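Saturday, January 6, 2018

Went to the open day at Dikov this morning. They had 15 stations set up, most of them arms moving boxes. I skipped those and went to the back, where Gwendolyn Okafor was running the kitchen demo.

The job is putting away groceries. The arm picks up a container, carries it to a rack and sets it down, then goes for the next one. She said they have logged 4,000 picks since April and that clear plastic is still the hardest thing to see. Metal cans give it less trouble.

The counter is left messy on purpose, and she let people move things between runs. I asked about speed. It is slow. One man timed a full run at 149 seconds and seemed disappointed, but I would take it.

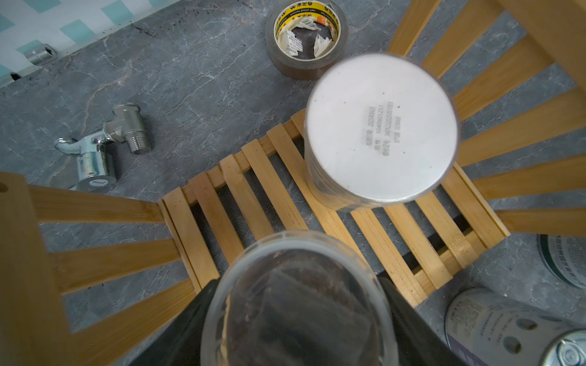
Gripper view over the bamboo rack, with a clear container between the fingers.

Parking was bad, so go early if they do this again. I got a sticker and a printed sheet on the wrist camera, which I still have to read.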